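Chapter 5
Where the Examples Come From

I used to think the clever part of a learning robot was the learning. Then I spent a June at Flembridge collecting grasps, and I came home with a different opinion and a sore thumb — the joystick was stiff.

So before we touch any training code, let's talk about gathering examples. My first batch had 408 of them. I was so proud! Then I played them back and threw out 46, mostly ones where I'd dithered over a toy and nudged it away. A model copies your dithering very faithfully, by the way.

We'll do our collecting in Vistumby, the simulator that goes with this book. You steer the arm, it saves the camera view and your commands at every step, and you can reset the whole room with one key (I wore that key out). Start with the toy set, and leave the clutter switched on, even though it's tempting to clear everything away.

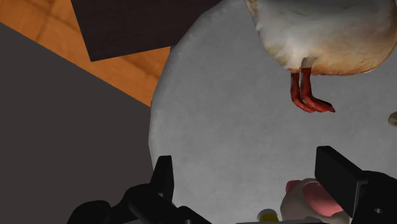
Figure 5.1 A simulated view from a toy episode, with a pink-and-white toy between the open fingers and a large bird on the gray surface behind.

Section 5.1 covers the controls. If you've used the Lameck pad in Chapter 4, skip ahead to 5.2 and start recording.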